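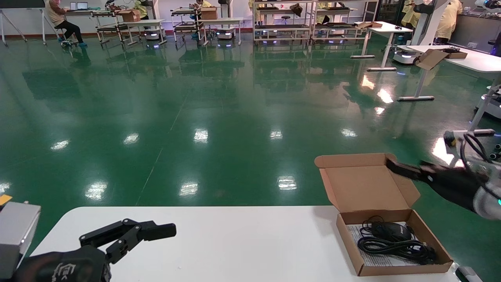 Wanted: Returns and Repairs Coordinator (part time, could grow)

Plandetti sells refurbished small electronics by mail. Radios, desk lamps, label printers, the odd bread maker. People buy them, most people keep them, and the rest send them back in boxes that tell you a lot about the sender. We are looking for someone to open those boxes.

The last person to hold this job left in February to study bookbinding. We have been taking turns since then, and we are bad at it. There is a shelf marked PENDING and a second shelf marked REALLY PENDING. You would inherit both.

What the work is

You open returns, work out what is wrong, and decide where each item goes next: back on sale, over to the repair bench, or off to the recycler. You write to the customer and tell them what you decided. Some of them will have sent a four-page letter. Some will have sent a charger and no radio, with a note saying the radio doesn't work. Both kinds get a polite answer within 2 working days.

You also keep the parts drawers in order. Our system is called Skikport, and it was written in-house by someone who liked abbreviations. It has 739 part codes in it. You will be trained on it for as long as you can stand, and after that there is a printed list.

Every so often a large batch arrives from Dimitriou, who supply us with ex-office equipment. The last one was 1,730 items. It came early and the loading door was stuck. We would like you to be the kind of person who finds this sort of thing interesting, at least until lunch.

What we need from you

Clear writing. This matters more than anything technical. If you can explain to a disappointed stranger that their lamp has no fault except the bulb, and have them thank you for it, please apply.

Basic comfort with plugs, cables and small screwdrivers. You don't have to solder. If you do solder, keep quiet about it in your first week or you will be asked to do a lot of it.

The ability to lift a medium box and put it down again in the right place.

Tolerance for packing peanuts. We have asked people to stop using them.

You don't need a degree, a portfolio, or a passion for logistics. Past jobs in a library, a kitchen, a school office or a hardware store have all turned out to be good preparation. So has raising twins, in one case.

Hours and pay

Three mornings a week to start, with a fourth if we both like the idea after the trial period. We pay $135 per morning, plus paid holidays and a share of the pastry order. Parking is free and slightly too small for whatever you drive.
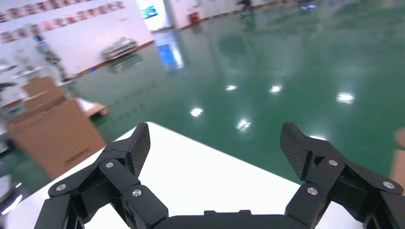
Gripper, fingers open.

How to apply

Send one page to Brahim Amrani at Plandetti, Tondia Yard, by 30 August 2025. Skip the cover letter. Instead, write us the reply you would send to this customer:

"I bought a radio from you and it only gets one station. It is a good station but my husband doesn't like it. Please advise."

There is no correct answer, though there have been several wrong ones. Keep it under 200 words and don't offer her a new husband, as that joke has been made.

Add a few lines on where you have worked and which mornings you can do. Brahim reads everything himself and writes back to everyone, usually from the far end of the REALLY PENDING shelf. If you are invited in, expect an hour's chat, a look around, and a box to open. Wear shoes you don't mind dropping a bread maker on.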